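# Small stuff, September

I finally got going on the gallery page for the big sort-out! If you've been to Homport any time this year you know the corner I mean (left of the sink, under the shelf with the paint on it), and you know why it had to be done. Every little thing that ever fell off a bigger thing ended up there. Caps, clips, ends of things, bits from the old Arnley cabinets, screws that belong to something we gave away ages ago.

I started at 3 in the afternoon and thought I'd be home for dinner. Ha. I'd brought 47 small jars, all washed and with lids, and I was so sure that was plenty. It wasn't even close, and I was borrowing yogurt tubs from the kitchen by the end of the first evening.

A few notes for anyone who wants to have a go at their own corner, before I get to the gallery part:

**Tip it out.** I tried picking from a deep box first and it drove me nuts, you only ever see the top layer. A wide bin with sides that slope is so much nicer, you can spread everything thin and the little ones can't hide under the big ones. Give it a shake now and then.

**Sort by what it does, then by size.** I went by color for the first hour, mostly for fun, and it looked lovely and was no use whatsoever. You end up with a jar of black things. What is a jar of black things for?

**Have a "don't know" jar.** Mine is an old Seyoum coffee tin, the tall one. Anything I looked at for longer than a few seconds went in there and I moved on. It's very full. I'm going to put it out by the door, and if you recognize something please just take it, you don't have to tell me!

**Label as you go.** I used masking tape and a fat marker, and my handwriting gets worse as the night goes on, so there's a jar that says either "feet" or "felt." (It's feet. Rubber ones, for chairs.)

The jars are going on the Grovo shelf along the back wall, big sizes at the bottom, and I've left a gap at one end for whatever turns up next. I got about 94 sorts of thing out of that corner, depending on whether you think a long screw and a slightly less long screw are different. I do. I was argued with on this point and I still do.

## The gallery

**Gray bin, painted sides.** I love how beat up it is, all those scratches across the floor and the scuffs at the back, with the small stuff scattered about. A brand new bin would make me nervous.
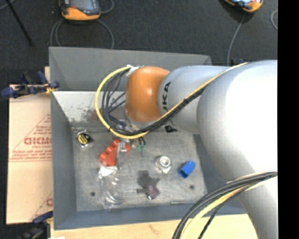
**Mercedes Cáceres:** Please keep the mystery tin somewhere I can get at it! I've been missing a little cabinet hinge pin for months and I bet it's in there. Also, I'm with you on the screws, they're different. My one suggestion is to lay a towel in the bin when you do the really tiny pieces, they don't skate around so much and you can lift the whole lot out at the end.

Oh, the towel is a great idea, I'm trying that with the washers. Mercedes, the tin's yours first, come by before 5 and I'll have the kettle on. I'll add the shelf to the gallery once the labels are fixed, and the jar of feet gets its own spot, obviously.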